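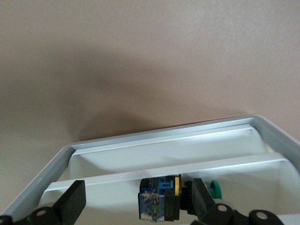
By Dinesh Kaimal | Student Projects | 5 min read

Projects > Visits and Open Days > Furkbridge open day report

Search reports, topics, people

What I Saw at the Furkbridge Open Day: Picking Up Small Parts

For my project report I chose the July open day at the Furkbridge automation workshop. Our class had been talking about robot grippers for most of the term, and I had read plenty about them, but I had never stood next to one while it was working. I went in with a notebook and six questions and came out with many more than that!

The open day had 29 visitors and we were split into groups. Mine started at the sorting station, which the staff call Cement. I asked why and got two different answers, so I will leave that alone. Cement is a robot arm with a two-finger gripper and a small camera down at the wrist, and its job for the day was to take electrical parts out of a divided tray and set them down in a holder on the other side of the bench.

The part I liked best was a switch component with a green cap, a black body and a clear blue block where you can see the metal contacts and springs inside. I think it is a push button, but a pilot light assembly looks very much the same from a few steps back, and I forgot to ask. It is a great part for a demonstration because it is such an awkward shape. One end is boxy, the other end is round, and the collar near the cap has ribs on it. If I were picking it up I would just grab it and let my fingers sort it out. The gripper has two flat black fingers and they have to meet the part in a good place or it will turn as they close.

Our guide, Ramasamy, explained that the tray matters as much as the arm. The partitions between the compartments stand up fairly high, so the fingers need room to come down beside the part without bumping a wall. With the part lying close to a partition, one finger has very little space to work in. He let us look at the wrist camera view on a monitor, and that changed how I thought about the whole problem. From the wrist, the fingers are huge. They cover a good piece of the tray, and once they have closed on something you only see the bits that stick out past them. So the software has to decide a lot before the fingers get there.

The colors helped, at least for me. Blue, green and a little yellow tab on a pale tray are easy to spot. I asked if the robot finds bright parts easier too, and Ramasamy said that it can, but that soft, even light makes a bigger difference in his experience. Shiny surfaces under a hard lamp give you glare, and dark shadows can look like edges.

Trying it ourselves

After the talk each group got to drive the arm by hand using a controller. I had eight tries. I picked up the part on two of them, and one of those was crooked – I am still counting it. My mistakes were mostly the same one. I came down at the right spot but with the wrist turned the wrong way, so the fingers closed on the corners of the block and the part slid off sideways. My best try was when I slowed way down and lined the fingers up before lowering them.

We also saw the log program, Zeneditz, where every attempt gets saved with its video and the finger positions. You can scroll through a grab a little at a time. I found the exact moment one of mine went wrong, and it was much earlier than I had thought. I would have guessed the squeeze was the problem, but the wrist was already off while the arm was still above the tray.

What I want to do next

My plan for the second half of this project is to build a simple two-finger gripper from a kit and test it on parts with different shapes. I want to compare flat fingers with fingers that have a soft pad, using the same tray each time and the same starting height. I will write down the wrist angle for every try, which I did not think of before the visit.

I would also like to make my own tray with lower partitions and see if that helps with parts near the edge. Ramasamy thought it might, but he warned me that parts can hop from one compartment to the next when the walls are low. I have some cardboard and a lot of tape, so the first version should be ready before we present.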